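The arm finally picks things up!

Posted July 1, 2025

Okay, so if you've been reading since March you know the arm has been living on my bench at the Tovar workshop doing a lot of waving and very little grabbing. The waving was fun for a week. Then I wanted it to hold something.

The big change is the new gripper code, which I've been calling Harneo since the first version. The old one closed at a fixed speed and stopped at a fixed width, so anything small shot out sideways and rolled under the bench (I found two grapes back there, both toy, both fuzzy). Harneo closes slowly, watches the motor current and stops when it climbs. It's 342 lines, and I'm sure Isabelle Bouchard could do it in half that - she has already offered, twice.

I also redid the cable run, because the old one snagged whenever the wrist turned past a certain point. Longer loops, more slack, no more yanking. I should have done that in March.

For testing I use play food. It's cheap, it comes in ridiculous shapes, and a banana with its peel flopping open is a much meaner problem than a cube.

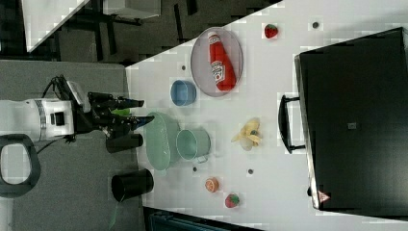
Small green thing in the fingers, banana still waiting its turn.

Next up is the wrist. It stops at 179 degrees and I'd love to know where the last one went - my guess is a rounding mistake of mine. After that I want to try sorting by color, blue bowl versus green basket. If you've done anything like it on a home build, leave me a comment, I want to see it!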